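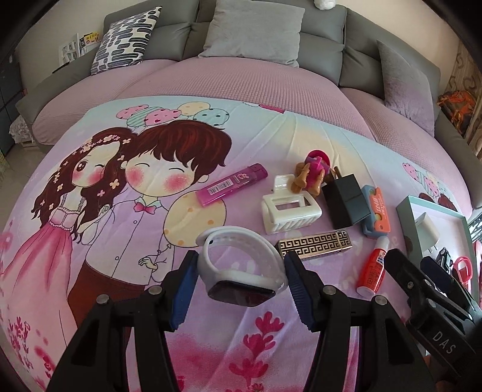

Kheri Muli told the September meeting that the walking group was the first thing in two years to get him out of the house before lunch, and asked that it not be moved to the afternoon. His request has been noted and the morning start will stay for the remainder of the funding period.

Prerdale Active Ageing Program
Progress report to the Estis Community Fund
Second reporting period

1. Enrolment and attendance

The program had 174 people enrolled at the close of the period, against a target of 153 set out in the funding agreement. Most new members came through the two medical clinics on the north side of town. Referrals from the hospital were lower than expected, and the program coordinator, Ottmar Stöcker, has asked for a regular meeting with the discharge team.

Attendance was strongest in the walking group and the seated exercise class. The evening balance class did not draw enough people to continue at the Nyanda hall and was merged with the morning class. Members who could not change their time were offered a home exercise sheet and a monthly phone call.

2. Activities delivered

Walking group. Two routes are now in use. The river route is flat and sealed for its full length. The longer route passes the showgrounds and has one steep section near the footbridge, where the council has agreed to put in a handrail. Members may record their steps on a watch, a phone or the paper card, whichever they prefer. Step records are kept by members themselves and are not collected by the program.

Strength and balance. Classes run for 45 minutes with a break for water. Shabani Mwakyusa completed the instructor course during the period and now leads the second class without supervision.

Healthy eating sessions. Four sessions were planned and three were held. The fourth was put off when the kitchen at the Nyanda hall was closed for repairs to the hot water system, and will be held early in the next period.

3. Transport

The community bus made 187 passenger trips to program activities. Demand from the Fikau side of the district remains higher than the bus can meet on a single run. A second run was trialled with a later pick-up, but it brought people in after the warm-up had started and the instructors asked that it stop. We are now discussing a shared taxi arrangement with the council.

4. Budget

Spending is in line with the approved budget except in two areas. Hall hire is under budget following the merger of the balance classes. Bus fuel is over budget – the Fikau run is longer than was allowed for in the original costing. We seek the Fund's approval to move the hall hire savings to transport. No increase in the total grant is requested.

5. Matters for the next period

Kipchumba Gachanja will take over the member survey from Ferdinand Eder. The survey will be mailed with a reply-paid envelope, and a large-print copy will be available at each class. The footbridge handrail is to be inspected before the longer route is offered to new members.

A revised transport budget is attached for the Fund's consideration.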